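4. First use and seasoning of the cooktop

These steps apply to all Clornine portable induction units with a single zone. Complete them before cooking any food.

1. Place the unit on a level, heat-resistant surface. Leave at least 13 cm of clearance at the back for the exhaust vent.

2. Wipe the glass with a soft cloth and a little water. Do not use scouring powder.

3. Plug the unit directly into a grounded outlet. The standby light comes on and the fan runs for a few seconds.

Caution: Do not use an extension cord or a power strip.

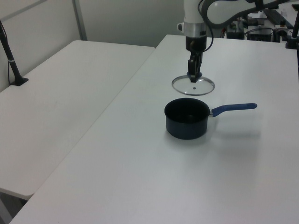
4. Fill a flat-bottomed pan with water to around 50 percent of its capacity and center it on the zone marking.

5. Press POWER, then set the output to 400 W. If the display shows E2, the pan is missing or is not suitable for induction – test the base with a magnet.

6. Run the unit for 13 minutes. A faint smell from the coil housing is normal during the first run.

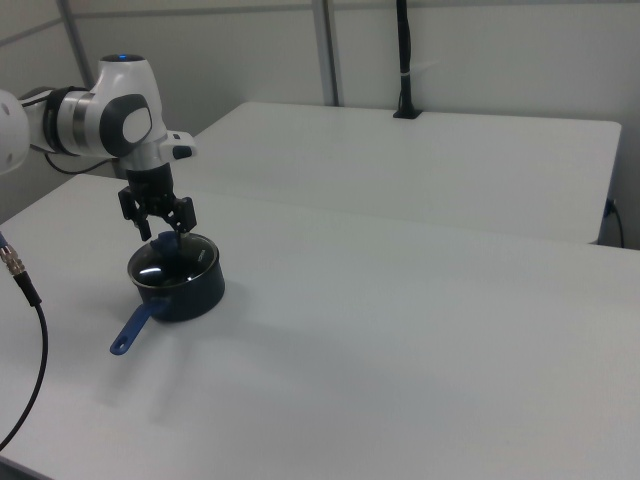
7. Press POWER again and leave the plug in until the fan stops. The letter H stays on the display while the glass is hot.

Note: Units shipped before October use the older control board. On these, hold POWER for 2 seconds to switch off.

Caution: Never move the unit with a pan on it.

If E2 remains after a second pan has been tried, see section 9, Fault codes.

Section revised 18/09/2020, D. Neves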